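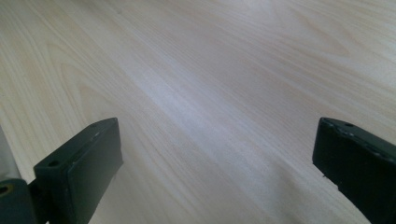
Pale wood grain, close up.

Newsroom > Press releases > Furniture and home

FOR IMMEDIATE RELEASE

Dremano opens its first refinishing counter in Sandale this June, and your old table is invited

SANDALE. I run Dremano, and I'm writing this one myself, so please forgive me if it sounds more like a letter than a press release. We're opening a furniture refinishing counter in Sandale in June and I could not be more excited about it!

If you know us already, you know us from our workshop in Vimow, where we've been stripping, patching and waxing other people's tables for 8 years. It's a good workshop. It's also a long drive for most of the people who use it, and I've watched plenty of customers wrestle a dining table out of the back of a borrowed van after an hour on the road, then do the whole thing again in reverse when it's finished. So we've taken the old shoe shop on the corner by the Sandale bus station (the one with the green awning, which we're keeping) and turned it into a place where you can drop a piece off, talk it over with one of us and go get a coffee.

The heavy work will still happen in Vimow. What you'll find in Sandale is a front room with sample boards along one wall, a long bench where we look at whatever you've brought in, and a small room at the back for touch-ups we can do while you wait. Chair legs, ring marks, a sticky drawer, that kind of thing. Bigger pieces go over in our truck, which makes the trip every morning at 8.

We're also bringing back something people have been asking me for since we stopped doing it, and that's the open bench evening. You bring one small piece, we supply the sandpaper, the oil and the rags, and you do the work yourself with one of us wandering by to help. It starts at 6:30 p.m. and runs until everybody's arms are tired. The charge is $55 a person and that covers all the materials. Kids are welcome with a grown-up, and we have aprons in small sizes (they are extremely cute).

Now, a word about finishes, because this is the question I get more than any other. A lot of folks come in wanting a light piece kept light. They've inherited a dark, shiny sideboard, they've seen what's under the varnish on the inside of a door, and they want all of it to look like that. Often we can do it. Sometimes the old stain has gone too deep and we can't, and I'd much prefer to tell you that at the counter than after you've paid. We'll test a patch on the underside for free and you can come back and look at it in daylight before you decide. Please do look at it in daylight. Shop lights flatter everything, ours included.

For those light pieces we'll be using a new soap finish from Hubáček, a small maker we've been buying wax from for ages. It goes on matte and it doesn't yellow the way some oils do. You do have to refresh it at home, which takes a sponge and a spare afternoon, and we'll send you away with 2 jars and a sheet of instructions I wrote out at my kitchen table. If that sounds like too much upkeep, we have a harder finish too, and I won't be offended.

Opening offer: the first 500 customers through the door get a free tin of our regular furniture wax, no purchase needed. Just come say hi and take one. One tin per household, please, and I'm looking at my own relatives when I say that.

The counter will be open from 9 a.m. to 5 p.m., and until 8 p.m. when there's an open bench. You don't need an appointment for small things. For anything that takes two people to carry, call ahead so we can have somebody at the curb to help you. There's a loading space right out front, and the bus station lot behind us is free for the first hour.

Reporters and photographers are very welcome to stop by before we open, though I'll warn you now that the floor is still being painted and you may be handed a cup of tea and put to work holding a tape measure. Drop us a line through the press desk and we'll find a time.

Dremano restores and refinishes household furniture from its workshop in Vimow and, starting in June, its counter in Sandale.

Contact the press desk | Copyright Dremano, all rights reserved | Back to top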